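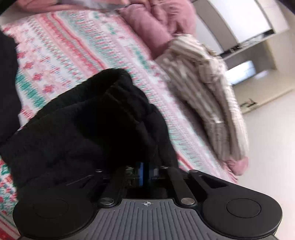
How long did it take to get ready for the open day?

"Four weeks, and three of those went on the parking," says Nesrin Bilgin, who runs the robotics workshop at Wemdale.

The doors opened in October to 83 visitors, most of whom wanted to know whether a robot could do their laundry. Bilgin has learned to answer this with a straight face. "I tell them it's working on picking things up. They ask about fitted sheets. I change the subject."

Her colleague Recep Ekinci handled the afternoon demonstration and talked for 13 minutes longer than planned. He regrets none of it. "Clothes are hard," he says. "A box stays a box. A sweater has opinions."

Did anyone leave disappointed? "One man had hoped for legs," Ekinci says. "He stayed for the cake, though."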